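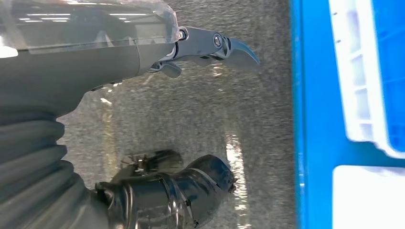
Workshop Tips: Recording Floor-Level Crate Work for a Learning System

Updated August 16, 2019

These notes cover the recording of demonstrations with a two-handed robot working near the floor around crates and bins. They assume the arms already move, the wrist camera already streams, and somebody on the bench knows where the stop button is. They do not cover training. Most of what goes wrong in training was put there during recording, and most of that can be fixed with tape, a cloth and a written list.

Floors

A polished speckled floor is hard on a small camera. Ceiling lights come back off it as white streaks, and the streaks move when the wrist moves. A system trained under one row of lights can learn the streaks along with the task.

Record under at least 3 lighting settings: all lights on, half the lights on, and blinds open with the lights off. Write the setting in the session log before the first take. Do not put a mat down to kill the glare unless the mat will also be there when the robot works alone.

Sweep before each session. Grit looks like floor pattern to the camera and gets into linkages. Dry mop only; a damp floor changes the reflections for as long as it takes to dry, and takes from that period will not match the rest.

Clear covers

Clear plastic over an arm picks up the overhead lights in the same way as the floor. If the cover shows up in the wrist view, it is part of the data. Decide whether it stays on, then keep it that way for the whole set. Changing it halfway gives two sets under one name.

Clean it with a microfiber cloth and plain water with a drop of dish soap. Check the plastic maker's sheet before using alcohol, which can craze some clear plastics. Wipe in one direction. Circular wiping leaves swirl marks that flare under strip lights.

Sleeves and wraps

Ribbed sleeves shift over a long day. Put a short strip of paint-marker across the sleeve end and the part it meets, and check that the two halves of the mark still line up at each break. A sleeve that has crept forward covers more of the view than it did in the morning and can rub on the crate rim.

Wrapped hands need the same check. Look for lifted edges and loose ends, and trim or rewrap between takes. A loose end that catches on a crate handle will spoil the take and may pull the hand off its zero. After any rewrap, start a new session number. The hand no longer looks the same to the camera, and the contact surface may not grip the same either.

Fasteners

Go over pivot bolts at the start of the day and again after lunch. Use the torque value in the gripper manual. If a bolt has moved twice in one week, clean the threads and apply a removable thread locker, then let it cure for the full time on the bottle before recording.

Play at a pivot is easy to miss by eye. Close the jaw on a block of known width and read the position. Do this 5 times. If the readings wander more than the manual allows, the gripper is not ready. Takes recorded with a loose jaw contain small corrections by the operator, and the system will learn those corrections as if the task required them.

Crates

Use the crate that will be used in service. A folding crate and a rigid crate have different rims and different side ribs, and they give under load by different amounts.

Mark crate positions with tape corners outside the camera's usual view. We use a sheet of 3 base positions and vary the angle by hand at each one. Fixed positions with no variation produce a system that reaches for a spot on the floor whether or not the crate is on it.

Swap panel colors if there is a choice. The first Grutthorpe set was recorded with one crate throughout, and the trained arm hesitated at every crate of another color. The second set, in March, used mixed crates and took an extra day. It was worth the day.

Crates that come close to the wrist camera will go out of focus. Leave this alone. Refocusing between takes causes more trouble than blur. If the near rim matters for the grasp, add a second camera at a fixed point and record both streams.

Running a session

Keep takes short. One approach, one contact, one release. If the operator has to stop and think, end the take and start over.

Return both hands to a start pose, but not the identical one each time. A few inches of spread is enough.

Keep failed takes. Put them in a separate folder with a one-word reason: slip, miss, snag, late. The Trosska folder had 589 takes at the end, and the failures turned out to be the most used part of it when the grasp check was written.

Stop at a round number per operator per day. Ours is 200. Past that, approaches get faster and sloppier, and the change shows in the wrist speed plots before the operator notices it.

Change operators between blocks, not in the middle of one. Log the operator by number.

Checks before saving

Play back one take in every block at full speed and one at half speed. Look at the time stamps of the camera and the joint readings. A steady offset can be corrected later. A drifting offset cannot be corrected with any confidence, and the block should be recorded again.

Look at the jaw in the last few seconds of each sampled take. If the tip is hidden by the other hand at contact, change the approach angle of the lower hand and redo the block.

Copy to two drives. Read one file back from each.

Log sheet

Session number
Light setting
Cover on or off
Crate type and position
Sleeve mark checked
Wrap condition
Jaw play reading
Operator number
Takes kept, takes failed
Remarks

The sheet used on the Masetti bench had a line for floor cleaning as well. Add it if more than one team shares the room. Paper is fine. Photograph each sheet at the end of the day and store it in the same folder as the takes, under the session number.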